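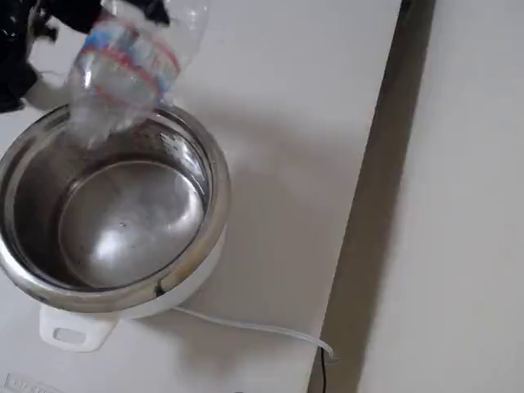

Ticket: kitchen boiler keeps dropping pressure
Status: open, waiting on part
Logged by: tenant, top floor flat, Burkbridge

First entry
Right, I'm writing this one up properly because last time I rang the helpline I had to tell the whole story again to every person I got put through to. The boiler is the Drevholm combi in the kitchen cupboard. It was fine all winter and then in April it started cutting out with the low pressure light on. The needle sits just under 1 when it goes. I top it up to 1.5 using the loop underneath, it fires up, everyone's happy, and by the next morning we're back where we started. Hot water goes as well as the heating, so it's been kettles and pans for washing up.

What I've tried so far:
Topped it up cold, as the booklet says. Lasts a night, sometimes a bit longer.
Bled all the radiators. Got a good hiss out of the one in the hall and nothing from the rest.
Checked the filling loop is shut at both ends. It is. I even took the hose off and put the caps on, no change.
Ran kitchen roll along every pipe joint I can reach. Dry as a bone.

Second entry
Helpline asked for the error history, which I didn't know it had! You hold the reset button down and turn the left dial and it scrolls through. I got F4 three times and then a number, 2,420, which the person on the phone said was burner hours and nothing to worry about. They reckoned it was a slow leak under the floor and told me to look for damp patches. I've had the carpet up by the bedroom door (sorry, it's back down now, you'd never know) and there's nothing.

One thing I did notice, and I should have mentioned it on the phone – the needle shoots right up to nearly 3 when the heating's on full, then drops like a stone when it cools. I assumed that was normal.

Third entry
It's not normal. I had a good long read of the Nullus heating forum on Saturday and found a thread from somebody with the same model and the very same swing on the gauge. Theirs was the expansion vessel. It loses its air, so the water has nowhere to go when it heats up, and the extra gets pushed out of the safety valve through the little copper pipe on the outside wall. So I went down and stood in the yard with the heating on, and yes, drip drip drip onto the bricks. There's a green stain there I'd always taken for moss.

I tied a freezer bag over the end overnight and there was a decent splash in it by breakfast. The bag's off again now.

Fourth entry
Engineer came out, very thorough, in the cupboard for ages. Vessel was completely flat. They pumped it back up and it held, but the safety valve won't seat properly now it's been letting by for so long, so that needs changing too. The part is on order from Grasso and should be 2 to 4 working days.

In the meantime I'm topping up once a day and keeping the heating low. Gauge this morning was 1.2, which is the best it's been for weeks.

Please can whoever books the return visit make it after 3, as I'm at work till then and the buzzer doesn't reach the flat downstairs. Leave the ticket open until the valve's in, please – it got closed on me last time and I had to start again from scratch.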